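Payload Is the Wrong Number to Lead With

Gripper comparisons still open with payload and closing force. For household tasks, both figures say little. A toy kitchen with small knobs and push buttons tests something else: whether the fingertips arrive where the controller believes they are.

We ran the Golwood and Twal grippers on the same arm, 181 trials each, with the Skernivent controller unchanged. The Golwood closes harder. It also missed the hood knob 40 times, against 22 for the Twal.
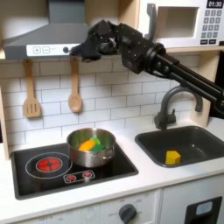
Most misses were small lateral errors at the end of a long reach. More force does not correct them – it pushes the fingers off a round knob faster. Compliant tips and a wrist camera would help more than a larger motor.

Vendors should publish fingertip repeatability at full extension. Until they do, buyers should measure it before comparing prices.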